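Descaling an electric kettle

Hard water leaves scale on the heating plate. Unplug the kettle and empty it before starting. Keep the counter clear of other appliances.

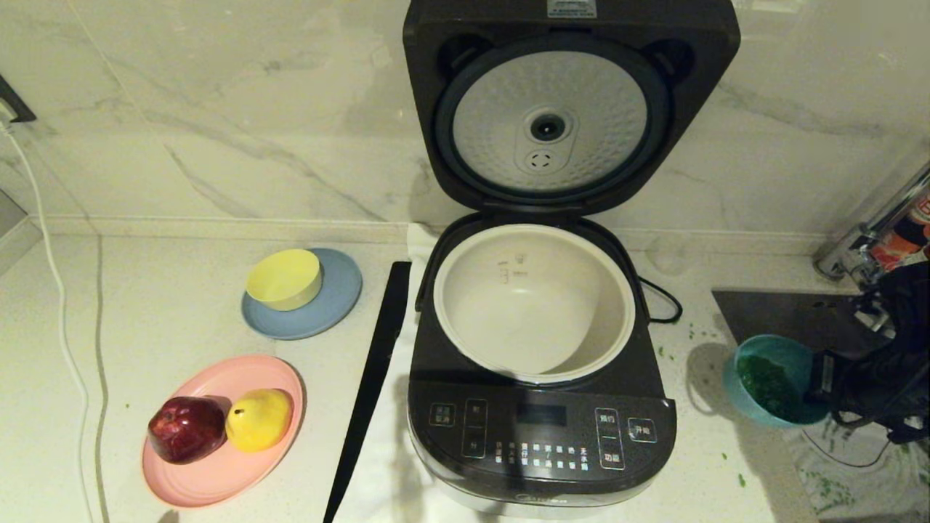
Rice cooker, lid open

Stir 53 grams of citric acid into a full kettle, boil once and let stand.

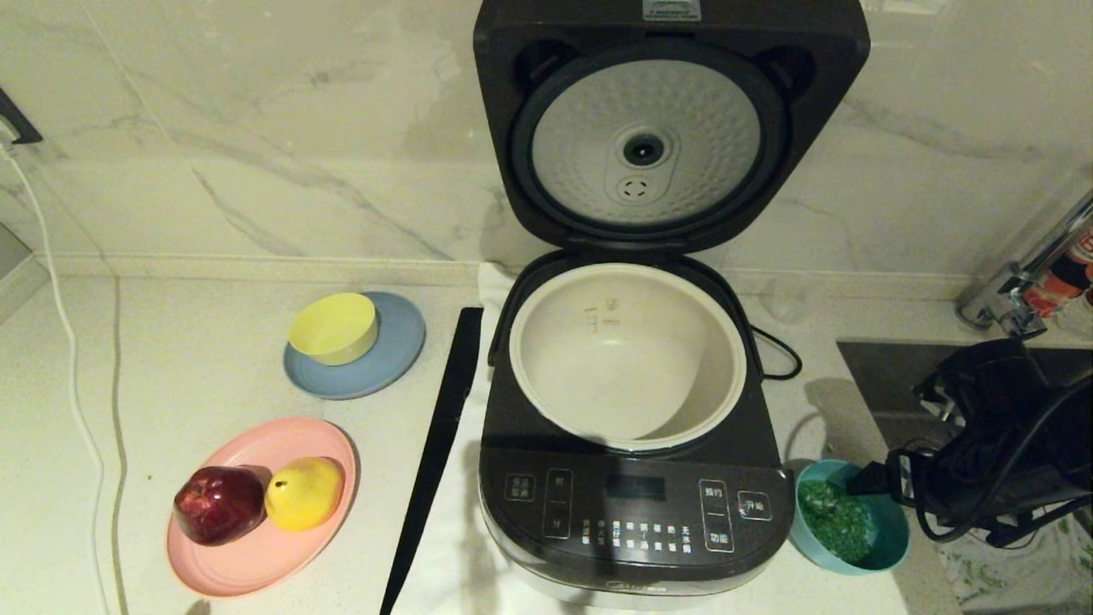 Yu-ting Sin writes that white vinegar also works but needs two extra rinses.

Pour out, then wipe the plate with a soft cloth. Do not use steel wool.
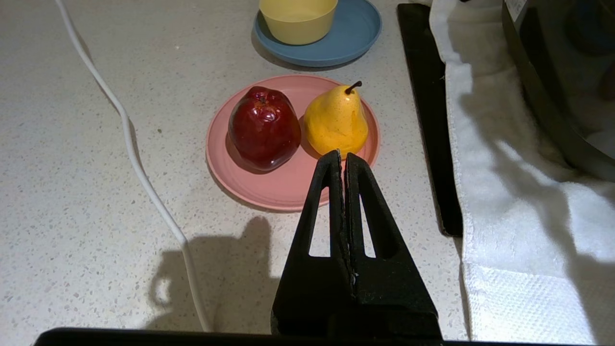 Apple on a pink plate

Boil fresh water and discard it. Repeat if any sour smell remains.

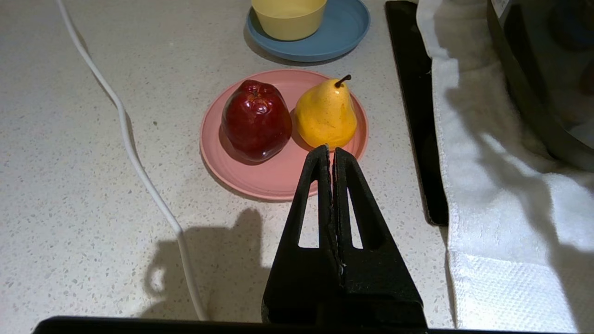 Doğukan Akgül

Repeat every 5 weeks in hard-water areas. Filtered water extends the interval. Store leftover citric acid in a sealed, labeled jar.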